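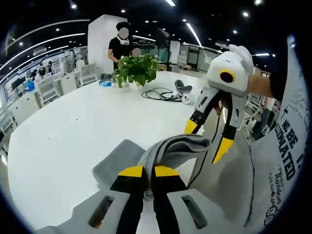 Grey cloth between the yellow tips, Lastside open day

Reading time: 2 min

titel_fan
Loved this visit! You hold the grippers yourself and work the cloth on the table — much fiddlier than folding at home. I could have stayed till closing.

ormsby704
Fun, yes, but it's a cloth on a table. I'd want to see a shirt.

Tayla Tawhiri
Shirts have sleeves, give them a chance! Getting a cloth nearly flat with two fingers is a proper job.

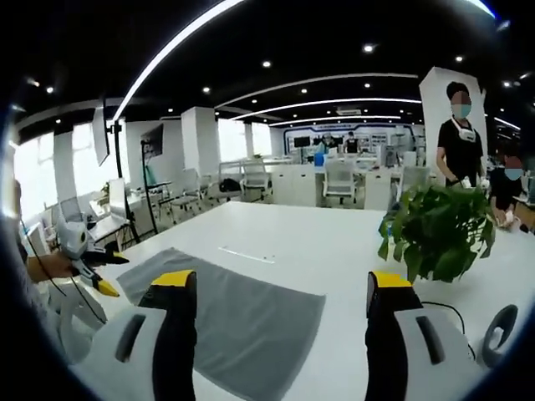 Re: Next open day?

ormsby704
Fair enough. I'll try it in December, still want a shirt.

Recent threads
Ferkus arm noise
Lastside parking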